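Thread: Tanero grasp kit on mixed household bins, anyone paid for this yet?

dullbracket
Original post
We've had the Tanero kit on trial since February. It's the multi-fingered hand plus their grasp planner, bolted to the KUKA we already owned. Sales pitch is "any object, any bin, no training." I have my doubts and I want to hear from people who don't sell it.
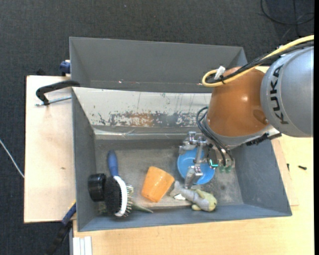

List price for the planner license is 3,621 per seat per year, and the hand is on top of that. For that money I expected more than a demo mode that likes cups. Their brochure says 500 object types out of the box. I asked for the list. I got a link to the brochure.

Has anyone run it on stuff that isn't a box or a can? Soft toys, brushes, things lying half under other things?

per_axis_pete
Which version of the planner? The old one was hopeless on anything with bristles because the depth data comes back full of holes. They claim to have fixed that.

dullbracket
The current one, or so says the installer. I can't find a changelog anywhere.

hexkey_orphan
We had it for 4 weeks and sent it back. The hand is well made, I'll give them that. The software picks a grasp, thinks about it, picks another, and by then our old suction setup would have cleared half the bin. We went with Jurneo. Less clever, costs less, and their support people pick up the phone.

moth_and_gear
Jurneo is a suction kit though. Try sucking up a plush toy or a hairbrush and let me know how that goes. You can't compare the two on that kind of bin.

hexkey_orphan
I can compare them on what I paid and how many parts got moved. Our mix is mostly hard goods and I said "we" for a reason. If OP's whole job is plushies then fine, ignore me.

dullbracket
It's a mix. Cups, bowls, brushes, toys. A customer wants returns sorting and the returns are whatever people send back. Suction was our first idea and it failed on soft items, so hexkey's route is out for us. That doesn't mean I believe the Tanero numbers.

stonthorpe_floor
I work at Stonthorpe, we resell Tanero, so weigh this accordingly. The 500 figure is object types they tested on. It was never a promise about your bin. Anybody who sold it to you as a promise shouldn't have.

dullbracket
Appreciate you saying who you work for. But the brochure has the number in letters as big as my thumb and the word "tested" isn't on that page. What was the pass mark in those tests? One good pick out of how many tries?

stonthorpe_floor
I don't have that. I'll ask on Thursday when we have our call with them.

per_axis_pete
So the reseller doesn't know the pass mark. Great.

moth_and_gear
To be fair to them, no vendor I've dealt with publishes that. Castaño wouldn't give it to us either, and theirs costs more. Run your own test. Same items, shuffle the bin, 10 rounds, write down every drop and every time someone had to reach in. Don't let the vendor's engineer be in the building when you do it.

And watch your cables. With that many lines running down to a hand, the cable dressing goes before the motors do. Ask if replacement hoses are stocked or made to order.

dullbracket
Good point on the hoses, adding it to the list. Trial agreement says consumables are excluded and doesn't define consumables.

hexkey_orphan
Ha. Ours said the same. Get the definition in writing before you sign anything. They tried to bill us for finger pads.

per_axis_pete
I'd still take the hand without the planner if they'd sell it that way. Will they?

stonthorpe_floor
Yes, but you lose the second year of warranty.

dullbracket
First I've heard of a second year. Mine says one. I'll post our own pick numbers once the rounds are done.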